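Separate hand covers for bathroom tasks?

Čestmír Hrubý
Our site at Zinham is drafting working rules for a humanoid that cleans toilets and wash basins. Is it accepted practice to use the same hands for both, provided they are wiped between tasks? 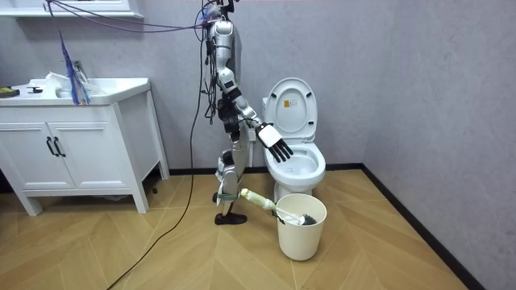

Robot hand over the open toilet bowl, vanity unit to the left.

Eduard Havlíček
It should not be accepted. The Padia site rules set three zones – toilet, basin, floor – and require a change of hand covers between them. Basins are done first. Trailing cables should also be kept clear of the bowl and wiped down at the end of each shift.

Tsao
We just wipe ours. No complaints in nearly four months.

Durimora
Please put whatever you decide in writing and keep a cleaning log.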